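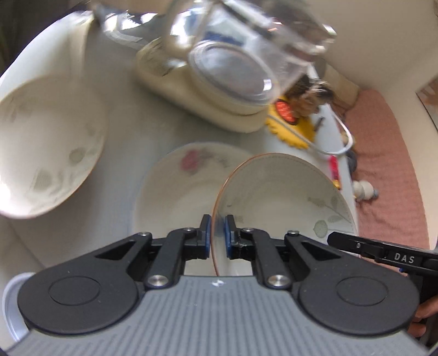

Robots and chores, session 3: clearing the table

Welcome back, everyone. Last time we got as far as why factories were the easy bit (same part, same spot, all day long) and I promised we'd move on to the washing-up. So, dishes!

I want you to think about a bowl. You pick one up by the rim without a thought, one finger inside, thumb outside, and you tip it a bit to see if there's any porridge left. For a machine with two fingertips that's a pile of small problems. Where is the rim? How hard do I squeeze? Glazed china is slippery and thin, so the usual trick is a soft pad on each finger. Then the bowl swings as you lift, because you're holding it at one side and all the weight is at the other. And there's generally another dish right behind it, waiting to be knocked.

Clear plastic and glass are worse. Depth cameras go straight through them or catch a reflection and report something daft. I still remember the Kulach demo, where the arm did lovely work on the plates and then closed its fingers on thin air next to a jug, very confidently, 2 times running.

Now the numbers from the reading. The Zanora group ran 1,966 pick-ups on crowded tables and dropped or missed 597 of them. That's nearly a third. Would you let somebody in your kitchen who did that? I wouldn't, though my brother comes close. On a bare table with one dish they hardly failed at all, so please don't quote one figure without the other in your essays.

Shop floors sit somewhere in between. Thiele sort crockery for hotels and their line does fine, but every plate is the same plate and someone has already scraped it. Raghda Salameh asked after the last session whether that counts as doing the chore. Good question, and I'd like us to argue about it properly. My own view is no, the person with the scraper is doing the chore.

So, can they do it yet? Bits of it, slowly, with someone standing by. Grasping is getting good. Deciding what to pick up first on a messy table is still poor, and stacking is poorer.

For next time: read the Furon chapter up to the part on cutlery, skip the maths if it frightens you. Then clear your own table tonight using only finger and thumb of one hand, and write down where you got stuck. Half a page is plenty. Essays are due in November, and yes, I do mean November.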